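4.3 Fehlgriffe ohne Fehlermeldung

Von den 200 Greifversuchen in der Simulation meldete die Steuerung 117 als erfolgreich. Diese Zahl halten wir für wenig belastbar. Bei der Durchsicht der Protokolle fanden sich 69 Versuche, in denen der Greifer als »geschlossen, Objekt gehalten« geführt wurde, obwohl der Fingerabstand dem geöffneten Zustand entsprach. Der Statuswert stammt vom gesendeten Befehl und wird mit keiner Messung abgeglichen. Für den Vergleich mit der Anlage in Bruvach (Abschnitt 5) ist er damit unbrauchbar.

Abbildung 4 zeigt die Finger in geöffneter Stellung über der gleichförmig braunen Fläche; zwischen ihnen befindet sich nichts. Aus einer solchen Ansicht allein lässt sich ein Fehlgriff nicht ableiten, wohl aber der Widerspruch zu einem Statuswert, der ein gehaltenes Objekt behauptet. 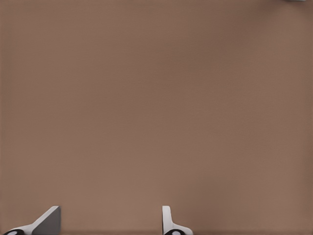

Abbildung 4: Simulierte Ansicht mit geöffnetem Greifer.

Costel Sima wandte gegen diese Lesart ein, der Statuswert sei nie als Greifnachweis gedacht gewesen; wer ihn so auswerte, messe die eigene Fehldeutung. Zudem könne eine verspätete Übertragung der Fingerstellung einen Teil der Fälle erklären.

Der erste Einwand trifft die Dokumentation von Rindent, in der das Feld »grasp_ok« heißt. Den zweiten können wir nicht ausräumen. Ob eine Verzögerung auch über mehrere Abfragezyklen bestehen bliebe, erscheint uns zweifelhaft, geprüft wurde es bislang nicht. Bis dahin werten wir die 69 Fälle als ungeklärt und verzichten auf die Angabe einer Erfolgsquote.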